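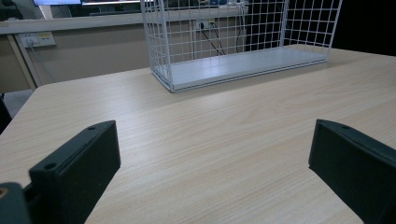
Comparing two hand-held grippers on a wire mesh basket

Posted by Aslı Türkmen

Our department is comparing two hand-held grippers, the Cudex and the Tendard, before placing an order in September. The test object is a white wire mesh basket on a wooden table. Both tools have plain black block fingers with flat inner faces. Should the basket be gripped by the rim or by the mesh, and how many trials are advisable for each tool?

Recep Akbulut

The rim is recommended. It is thicker than the mesh wires and gives flat fingers a more consistent contact. We carried out 200 trials per gripper and discarded one from the Tendard set, leaving 199. Please keep the starting position of the basket the same for both tools, and record the finger opening before each attempt. Results from the rim and the mesh should be reported separately.

Gilani

We use the mesh. It works well enough. Rubber pads may help, though I have not tested them.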